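Home Courses Handouts Tool Bookings Log In

Build Your Own Arm, Handout 4
Simulating the table before you trust the table
Nzioka Shared Workshop, evening course
Notes by Dennis Simiyu

Bring to this session: your laptop, your joint measurements from Handout 3, and the printed wiring sheet. Leave the arm itself on the shelf. Power stays off tonight, including for the two of you who have already tuned your shoulders.

1. What we are trying to find out

By now each group has a Fuline kit bolted to a board and a Nustska controller that answers when spoken to. Most of you want to go straight to picking things up. The course outline I inherited says you should "validate the full task in simulation" first. I have left the sentence in and I don't believe it. You can't validate a full task in simulation with the models we have. You can catch a certain class of mistake, and tonight is about knowing which class.

The claim on the Wovier download page is that a policy or a script that works in its rooms will carry over to a real room with little adjustment. Read that as advertising until you have seen it happen on your own bench. I ran my own reach script against the stock scenes last July, 927 attempts, and was pleased with the numbers. The same script on the real arm closed its fingers on air, again and again, until I found out that my wrist was mounted one spline tooth off. The simulator had a perfect wrist, so of course it had nothing to say about it.

2. Loading a scene

Start Wovier, open the scene browser and pick one of the dining scenes. Then:

- Set the physics step before you load the arm. If you change it afterward, the joint limits go back to their defaults and you get no warning.
- Load your arm file, and check the link lengths against your own tape measurements. The Fuline file that comes with the kit is for the older forearm.
- Save the scene under a new name. Two groups overwrote the stock scene last term and spent an evening comparing results from different tables.

Place at least two cameras: a high one that takes in furniture and floor, and a close one over the work surface. The wide view tells you whether the base has any business being where you put it. The close view is the one your detection script will get.

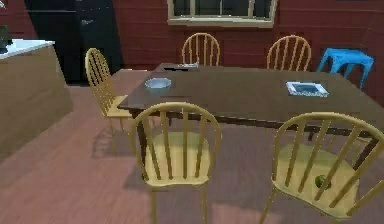
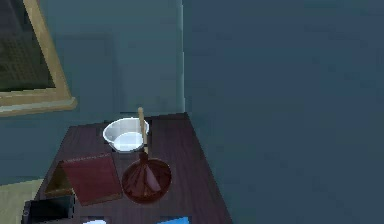
Both rendered. Dark tabletops, objects on top.

Turn on the collision overlay before you do anything else. What you see in the viewer is the display mesh. What the arm touches is the collision mesh, usually a much cruder shape. A bowl is the standard offender. On screen it is hollow, and in the collision layer it may be a solid lump, in which case a gripper can never put a finger inside the rim and your script will fail for a reason that has no counterpart on the bench. The opposite error is worse. A chair back with spindles may have no collision shape between them at all, or one flat slab across the lot, and a planner will happily send an elbow through the first and refuse perfectly good paths around the second.

3. Which mistakes it catches

Reach. If the forward edge of the table is outside your workspace in simulation, it will be outside in the workshop. Geometry carries over well provided you measured properly.

Sign errors. Nearly every group has one joint running backward. Far better to watch a drawing of an elbow fold into a drawing of a table.

Order of operations. If your script lowers before it opens, you will see it at once.

Units. I will keep saying this. If your arm vanishes on the first command, it has probably gone somewhere very far away, in meters, when you were thinking in millimeters.

4. Which mistakes it does not catch

Friction. The default value in the stock scenes is the same for every object. Glass, rubber, wood and a book cover all grip alike. I have read long arguments on the Wovier forum about which single number is best, and I can't see why any single number should be.

Backlash. Your printed gears have it and the model doesn't. You can add random noise to the joint angles, and some people will tell you this amounts to the same thing. Backlash depends on which way the joint was last moving. Noise doesn't.

Light. A detector trained on clean renders has never met the strip lamp over bench three. Shiny things suffer most.

Cables. There are none in the model. On your arm there is a bundle of them at the shoulder, and it pulls.

Sag. With the forearm straight out, the real arm droops under its own weight. Put a ruler beside it next session and write down the value. I won't give you mine, because you would copy it.

5. Tonight's exercise

a) Choose one object on the table in your scene. Write down, on paper, where you think its center is in the base frame. Use the wide view only.

b) Ask the simulator for the true position. Note the difference. Don't fix anything yet.

c) Run the reach script 60 times with the object moved a little each time. Use the shuffle button and leave the random seed visible so that someone else can repeat your run.

d) Sort the failures by cause. "Missed" is not a cause. Wrong height, wrong approach angle, collision on the way, grip slipped: those are causes. If you can't tell, write "can't tell", and don't be shy about it.

e) Change the friction to half the default and run the same seed again. Then to double. If your success rate swings a lot between the two, you have learned how much of your result rested on a number somebody typed in.

Keep the log file. My own longest log had 1634 lines and the interesting one was near the top, where the arm had started from a pose it could never physically hold. Everything below that was worthless and I had already made a graph of it.

6. On comparing results

Some of you have found the thread where a hobby builder reports 2810 simulated grasps without a failure. Before being impressed, look for three facts that the post leaves out: whether the objects moved between attempts, whether the gripper was allowed to pass through the tabletop, and whether a real arm was ever switched on. I asked about all of it in the thread and have had no answer.

If you post your own numbers, give the seed, the friction, the step size and which arm file you used. And give the bench result next to the simulated one, even if you only managed a handful of tries.

7. For next time

Read the section on soft stops in the Nustska manual, and set yours before you come. Groups with the older power supply should see me first, as the connector is keyed the wrong way for the new board. We begin at 7 p.m. and the laser cutter will be in use until 8, so expect noise.

Comments (3)

splinetooth
The step size warning should be in bold. We lost an hour to it. Also our joint limits went back to default a second time when we reloaded the arm file, so check after that too.

Marit K.
I think section 4 is too hard on noise injection. It did help our detector, even if it does nothing for the gears. Could you split those two up in the next version?

D. Simiyu
Fair point on the detector, I will split them. Please send me your bench numbers with and without, same objects, and I'll put them in.

Contact the workshop | © Nzioka Shared Workshop | Back to top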